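Home | Council | Waste and Recycling | Roads | Libraries | News | Contact

Booked mattress collection to replace kerbside hard rubbish for bedding

13/06/2024

Pralla Council has adopted a booked collection service for mattresses and bed bases, to take effect at the start of the new financial year. Mattresses will no longer be accepted in the general hard rubbish collection in any part of the district, including the township of Ermont, where the present arrangement has been in place the longest.

Under the new service, households will book a collection by telephone or at a customer service counter and place the item at the kerb the evening before the collection date. The fee is $20 for each mattress or base. A mattress and base collected together count as two items. Holders of a pensioner or health care concession card may book one item each financial year free of charge.

The decision follows a trial in the Ermont and Liepiņa Road areas which began in January. During the trial, 200 mattresses were collected by booking and taken to the Nurkero recovery yard for dismantling. Council officers reported that 95 per cent of bookings were collected on the date given to the resident. The remainder were rebooked, in most cases when access to the kerb was blocked by parked vehicles.

Mattresses have been a difficult item for the district for many years. They cannot be compacted in the ordinary way, the springs catch in the blades of the landfill machinery, and a mattress buried whole takes up a good deal of space and tends to work its way back towards the surface. The cell now in use at the Pralla landfill was designed before the present volume of bulky waste was expected, and the council's waste strategy lists bedding among the materials to be kept out of it.

Illegal dumping was also considered. The report before the meeting recorded that mattresses left out under the hard rubbish program were often put on the nature strip well ahead of the collection, became soaked, and could not then be recovered. Others were moved at night to reserves and creek crossings. Rangers will continue to patrol the known sites, and the existing penalties for dumping remain unchanged.

At the Nurkero yard, mattresses are opened by hand and separated into steel, foam, timber and textile. The steel is baled and sold as scrap. Clean foam is sent to be made into carpet underlay. Timber from bases is chipped where it is untreated. The quilted cover is the part with the fewest uses, and most of it still goes to landfill, although the operator of the yard has advised the council that it is seeking a buyer for cotton and wool layers.
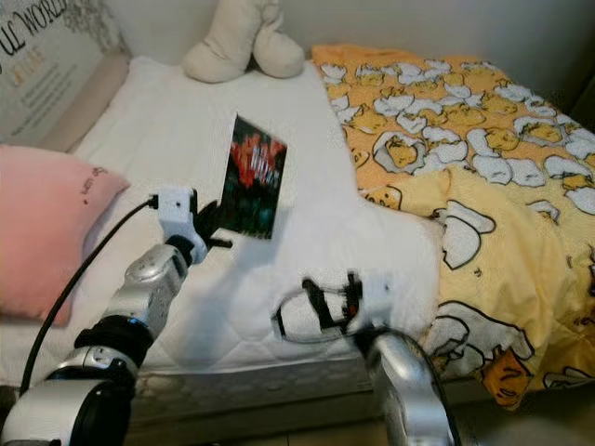

A white quilted mattress on a grey bed base.

Residents are asked to prepare items before they are placed at the kerb. Sheets, protectors, toppers and electric blankets must be removed. Any loose legs or castors should be taken off the base and taped in a bag to its side. Items should be stood on their edge against a fence or wall where this can be done safely, and must not obstruct the footpath. If heavy rain is forecast, the mattress may be kept under a porch or carport within sight of the street, provided the resident says so when booking.

The following items will be collected under the new service: spring, foam and latex mattresses of all sizes, cot mattresses, slatted and upholstered bed bases, and sofa bed mattresses that have been taken out of the sofa. Water beds, air beds and powered adjustable beds are not included. Water bed liners may be placed in the household garbage bin once drained. Adjustable beds contain motors and wiring and should be taken to the transfer station, where they will be accepted with other electrical goods.

Mattresses affected by bed bugs must be wrapped in plastic and sealed with tape, and the resident must tell the council at the time of booking. These items are not taken to Nurkero. They will be collected on a separate run and buried the same day. There is no extra charge. Plastic wrap suitable for a double or queen mattress may be picked up without cost from the customer service counters at Pralla and Ermont.

Mattresses in good condition need not be thrown out. Several charities in the region accept clean, unstained mattresses that still carry their care label, and the council encourages residents to contact them first. Each charity sets its own conditions and some do not accept mattresses at all. Residents should not leave bedding outside a charity shop after hours. It is treated as dumping under the local law, and the cost of removing it falls on the charity.

The council also considered whether retailers should be asked to take back an old mattress whenever a new one is delivered. Officers advised that some already do so for a fee, that the council has no power to require it, and that the matter is better dealt with at state level. The council resolved to write to the relevant minister in support of a compulsory take-back scheme.

Landlords, motels, caravan parks and other businesses are outside the household service. They may deliver mattresses to the transfer station on Liepiņa Road at the commercial rate shown in the schedule of fees and charges. Tenants may book in their own right and do not need the consent of the owner. Owners' corporations may arrange a shared booking for a block of units, with all items placed at a single agreed point.

Residents who prefer to carry their own items may continue to use the transfer station. The gate fee for household mattresses will be set at the same level as the booked collection. Loads must be covered and tied down. A mattress carried on a roof rack should be secured at the front and back as well as over the top, as several have been lost on the hill between Ermont and the highway in recent years.

The rest of the hard rubbish program is not affected. Furniture, whitegoods and scrap metal will be collected on the usual dates, which are printed on the waste calendar delivered to each household. A revised calendar with the mattress booking number will be posted with the next rates notice. Large-print copies and copies in other languages may be requested from customer service.

Mattresses already placed on the kerb for the current hard rubbish round in Pralla will be collected. The round is expected to take nine weeks, and no further items should be added once the truck has passed through a street. Any mattress left out after that time will be tagged with a notice giving the resident the option of a booking.

The council will review the service after its first full year. The review is to cover the number of bookings, the amount of material recovered, reports of dumping and the effect of the fee on households with low incomes. It will be presented at an ordinary meeting open to the public.

Reader comments (4)

creekside_walker
Twenty dollars will just mean more of them down at the crossing. I counted on hard rubbish for this and I already pay rates. Will the rangers really be out at night?

Ermont household
We were in the trial and had no trouble. Booked by phone, put it out after tea, gone before breakfast. The only thing I'd change is the wait on the phone line.

two_bunks
Does a bunk bed count as one base or two? The article doesn't say and neither does the fee schedule.

Pralla Council Customer Service
Thank you for your question. A bunk frame that has been taken apart and tied in one bundle will be accepted as one base. Each mattress is charged separately. Please mention the bundle when you book.

Pralla Council | Contact customer service | Privacy | Accessibility | © Pralla Council. All rights reserved. | Back to top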